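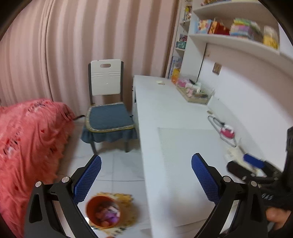 3. Desk surfaces in rooms that are also slept in

3.1 Rooms and selection

The survey covered homes in two towns, Dircombe and Kindonville. Invitations went to 2,000 addresses drawn from the municipal lists, and 529 households returned a complete room inventory. The inventory form was the one developed by Suominen for her earlier work on rented rooms, with two changes. The category "work table" was renamed "desk", as respondents in the pilot had taken the older term to include kitchen tables, and a line was added for shelving fixed to the wall directly over the desk.

A room was classed as combined if it held at least one bed and at least one desk, whatever else was in it. Sofas that fold out were counted as beds only where the household reported sleeping on them on most nights. Dressing tables were counted as desks where a chair was kept at them and the respondent named writing, study, sewing or drawing among the uses. This second rule was contested during coding and is taken up again in 3.4.

Figure 1 shows a combined room of the kind treated in this section. The bed and the long white desk share one floor area, the chair stands against the back wall, and white shelves are mounted on the wall above the desk. The row on the upper shelf mixes books and boxes. Such mixed rows are referred to below as type B storage, in contrast to type A (books only) and type C (closed containers only).

Figure 1. Combined room with bed, chair, desk and wall shelving. Small items are kept on the desk in a clear plastic organizer tray toward the back, with an orange cup at the back corner near the shelving.

3.2 Zones

Each desk surface was divided into a back zone and a front zone. The dividing line runs parallel to the long back edge at half the depth of the desk. Where a desk was placed with a short side to the wall, the wall side was treated as the back. Corner desks were divided along the inner edge of each wing, and the square where the wings meet was assigned to the back zone in full.

An object was assigned to the zone in which the greater part of its base rested. Objects inside a container were not coded separately. A tray of beads, clips or erasers is therefore a single object in the data, and so is a cup with pencils in it. This keeps the counts comparable between households that own many very small things and households that own few, at the cost of understating the first group. Mats, blotters and cloths were coded as coverings and left out of the object count. A covering was recorded as partial if any of the desk surface remained exposed at the front edge. Figure 1 includes a translucent textured mat lying flat in the section of the desk nearer the viewer, and would be coded as a covering under this rule.

Across all desks the coders recorded 3,397 objects. Coding was done by Nurmi and Ojala independently and compared at the end of each batch. Disagreements were of two main sorts. The first concerned folded things (towels, garments, paper bags), which one coder tended to enter as objects and the other as coverings. It was settled that a folded item is an object unless something stands on it. The second concerned handled tools and implements whose purpose could not be told from their outline. These were entered as "tool, unspecified", with no attempt to guess at use.

3.3 Containers and the back zone

Open containers were found mainly in the back zone. In combined rooms the usual arrangement is a container or group of containers set near the wall, often under or beside the shelf, with a clear or covered stretch in front. Respondents who described the arrangement in the free-text part of the form mostly gave reach as the reason: things wanted several times a day go as far back as the arm can take them without the sitter leaning, and things wanted once a week go on the shelf.

The free-text answers do not fully agree with the inventories on this point. Several respondents who stated that daily items were kept on the desk listed hairbrushes, chargers and scissors among the contents of the shelf. Others kept seasonal items on the desk all year. We take the stated rule to describe how the desk was set up at first, and the inventory to describe where it had come to rest by August, when the forms were completed.

Transparent containers were treated as a separate subclass. Their contents can be read from the chair, so the owner has less need to label or sort them. In the Kindonville rooms, transparent trays were more often reported with mixed contents than opaque boxes were. Opaque boxes, where present, tended to hold a single kind of thing, and respondents could usually name it without opening the lid. The difference was weaker in Dircombe, where fewer households used trays of either sort on the desk.

Cups require a note of their own. A cup on a desk may be for drinking or for holding pens, and the form did not ask which. Ateş proposed coding cups by position, with front-zone cups taken as drinking vessels, and this was tried on one batch. The households concerned were then asked by telephone. The answers did not support the rule well enough for it to be kept, and all cups are entered as "cup" with no further division.

3.4 Seating and textiles

The chair was included in the inventory for its bearing on how the desk is used for long periods. Three properties were recorded: whether the chair had a back, whether a cushion was present, and whether any textile hung below the seat. Cushions with a skirt, such as the blue one in Figure 1 with its patterned yellow trim, were coded under both of the last two.

Skirted cushions were associated with rooms in which the bed also had a decorative cover and the window or partition had a patterned curtain. We read this as an effect of furnishing a room as a whole and draw no conclusion about comfort. No respondent mentioned the skirt when asked what made the chair suitable for work. The cushion itself was mentioned often, usually together with the hardness of the original seat.

The dressing-table rule given in 3.1 also depends on the chair. Liapis argued that a dressing table with a permanently placed chair differs from a desk only in name, and that leaving such pieces out would remove many rooms where adults study in the evening. Ojala held that the mirror limits the back zone and makes the container counts unlike those for desks proper. Dressing tables were retained, and the results in 3.3 were checked with and without them. The placement of open containers keeps the same direction in both cases.

3.5 Sockets and cable runs

Respondents marked the position of each wall socket on a sketch of the room. Sockets were grouped as below shelf, beside desk, behind bed or elsewhere. The first group is the most useful for the present purpose, as a socket between the desk and the shelf brings cables across or down behind the work surface. A visible cable was recorded wherever it ran, including on the wall, and cables were left out of the object count along with coverings.

Households with a socket below the shelf placed more powered items in the back zone. Where the only free socket was behind the bed, powered items were frequently listed on the bed or the floor, and the desk carried fewer of them. Sketches were missing or unreadable for part of the Dircombe sample, and the comparison between towns is therefore not reported for this item.

3.6 Limits of the inventory

The form records one state of the room. Respondents were asked to leave the desk as it was before filling it in, and there is no means of checking that they did so. Rooms shared by two sleepers are entered once, with the desk assigned to the person who completed the form. The depth of shelves was not measured, so the type A, B and C classes refer only to what stands on them. A later version of the form, now being tested with households in Hirvonen, asks for shelf depth and for the height of the lowest shelf above the desk.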